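Two arms, one snack packet and a shared workshop in Skokport

By Dalia Venckus
2022-01-16

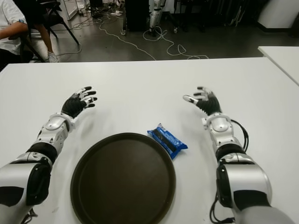

Bhavana Pinto wants the robot to put a packet on a tray. She has wanted this since August, when she and two other members of the Ostov workshop moved a two-armed machine into the back half of the room and started wiring it up in the evenings.

Picking up a snack packet is harder than picking up a block. A block has the same shape every time. A packet crinkles, slides and folds, and the film is slippery enough that a finger coming down at the wrong angle pushes it across the table.

"We started with wooden blocks and got bored," Pinto says. "Then someone left their lunch on the bench."

The job she settled on is simple to describe. A packet goes down on a white table near a round brown tray. Either hand may take it. The hand lifts it, moves it over the tray and lets go. The other arm has to stay out of the way, and for the first month that was where most of the trouble came from. Each arm had its own program and neither knew where the other one was. The wrists knocked together often enough that Pinto cut the speed of both to 60 percent and left it there.

Now a single program, which the group calls Pristeo, plans for both. It picks the closer hand, sends it in and holds the other back until the tray is clear. If the packet is midway between them, it has to choose, and early versions would change their mind halfway through the reach. Pinto fixed that with a short rule - once a hand starts moving, it finishes.

The hands have five fingers each, and she uses fewer of them than visitors expect. Most grasps are thumb, index and middle finger. The other two are kept open so they don't drag on the table.

Ostov occupies the ground floor of a former print shop on Dambrauskienė Street. Members pay 50 a month for a key and a shelf. The robot group pays extra for floor space, and has spent 900 of its own money on cables, connectors and a used power supply. Cables are the main thing they would do differently. They bought them long, thinking they could always be tidied later, and the spare length has been on the floor ever since.

A normal evening starts with a check of the joints, one at a time, with the hands empty. Then someone sets out the tray and packet and someone else sits by the stop button. Runs are logged in a paper notebook, with a line for each drop and what caused it. Thumb too high is the most common entry. The second is "packet flat," meaning the film had settled so low that the fingers closed over the top of it.

Pinto is working on that one. Her current idea is to have the index finger press down on one end so the other end lifts, and then bring the thumb in underneath. It works on full packets. On half-empty ones it doesn't yet, and she plans to spend the next few weeks on the timing before she touches anything else.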